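Minutes of the Evaluation Session, Narnunora Residence

The Office of Domestic Trials convened on Tue 17 June to determine whether the Zuno program could be trusted with the clearing of a table. The budget stood at 4,000 credits, of which 3,222 had been spent in April on crockery.

The Office first reviewed the handling of the stoneware bottle, which the arm held by its neck. 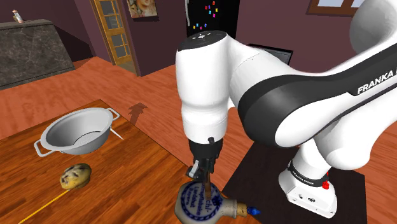 Gridine observed that holding was not clearing, and that a kitchen hand who stood gripping a bottle would be asked, politely, where it was going. The remark was entered without amendment.

The Office then turned to the matter of judgment. A household chore, the Quinlan guidelines state, consists of 2 parts - the doing, and the knowing when it is done. Members could not agree whether a muffin left on a table was clutter or somebody's breakfast. The program had submitted no opinion.

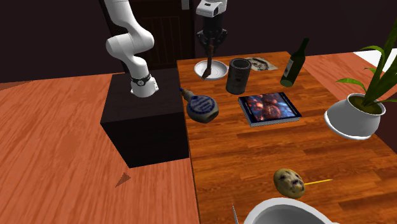

Exhibit B. The arm at the small white plate, with the table still to be cleared.

A motion to certify was deferred. The Office adjourned for lunch, and the members carried out their own dishes.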